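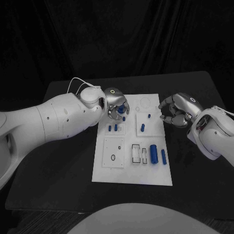
Asset classification is the step of an information security program most often written once and then left alone. The standard approach assigns every item a level, from public up to restricted, and ties a set of handling rules to each level. The difficulty begins with items that do not look like information. A sheet of paper with three square white plates and some blue parts laid out on it carries no label, yet the arrangement may reveal a product design months before release. At Hudec, a parts maker with 385 employees, the register listed servers, laptops and contracts. Prototypes were missing from it until the review dated 3/18/18.

Kirsten Norðdahl, who led that review, split the register into two tables. The first holds information; the second holds whatever stores, carries or displays it. Each row in the second table takes the highest level found among the rows it points to in the first. A test bench used for a restricted design is therefore restricted for as long as the work is on it, and drops back once the bench is cleared and the change is logged.

The number of levels matters less than the number of exceptions. Wultirbridge began with five levels and 41 written exceptions. Ashraful Miah cut the scheme to three levels and moved most of the exceptions into the handling rules, where they could be checked during a normal audit. The register shrank from 3,000 rows to 200 after duplicate entries were grouped by owner and location.

Grouping has a cost. A group takes the level of its most sensitive member, so a careless group raises handling costs for everything in it. Miah's rule is that a group may span one level only, and that any item above it gets a row of its own. Owners confirm their rows every April, and an unconfirmed row is treated as restricted until someone signs for it.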